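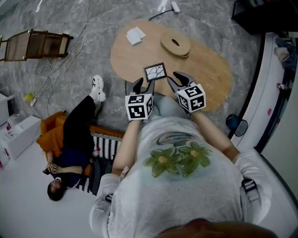
Arrumação do salão, em andamento

Gente, começou! Quem acompanha o blog sabe que faz meses que prometo dar um jeito no salão (o da sobreloja, em cima da antiga papelaria Catterall), e em abril finalmente tomei coragem. São 84 metros quadrados de coisa acumulada: cadeira que ninguém sabe de onde veio, quadrinho esperando prego, sacola dentro de sacola. A ideia é deixar um canto de leitura perto da janela, uma mesa boa no meio para os encontros e o resto livre, que aqui todo mundo adora se esticar no chão.

A mesa oval é a minha paixão, já aviso. Comprei de segunda mão da Wendy Cheetham quando ela se mudou, e subir com ela pela escada foi uma novela (obrigada, Ulises, e desculpa pelo dedo!). Madeira clara, sem quina para bater o quadril, cabe todo mundo em volta se a gente se apertar. Por enquanto ela serve para tudo: lanche, triagem, apoio de quadro. Os fios no chão ainda vão me enlouquecer, mas já encomendei canaletas na Brondberg e prometo que a próxima leva de fotos vem sem aquele emaranhado.

O quadrinho das rachaduras (eu chamo assim, o desenho parece um galho seco, ou um prato trincado) ainda não tem parede definida. Eu queria na entrada, o Pranab quer perto da mesa. Votem nos comentários! 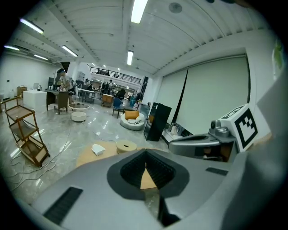 Escolher onde fica cada assento está dando mais discussão do que a cor da parede. Eu sou do time que espalha tudo e vai mudando até ficar gostoso, o Alistair queria fazer planta baixa, com régua e tudo. Por ora a cadeira branca redonda ganhou o meio do salão, com a almofada laranja em cima, e a azul ficou mais para trás, e olha, gostei muito das duas assim, meio desencontradas! As persianas brancas também ficam, são grandes e deixam o salão com uma cara limpa, mesmo com as sacolas ainda largadas perto da parede. Essas sacolas são o meu próximo capítulo.

O que ainda falta: decidir o que vai para doação, arranjar um tapete que não brigue com o piso (esse cinza com jeito de mármore é bonito, mas frio para quem anda descalço) e achar um abajur. Vi um lindo na Skotance e quase chorei com o preço. Se alguém tiver um sobrando em casa, me escreve, vou buscar às 11 da noite se precisar!

Buscar no blog... Digite e tecle Enter

Contato | © Salão da Sobreloja, todos os direitos reservados | Voltar ao topo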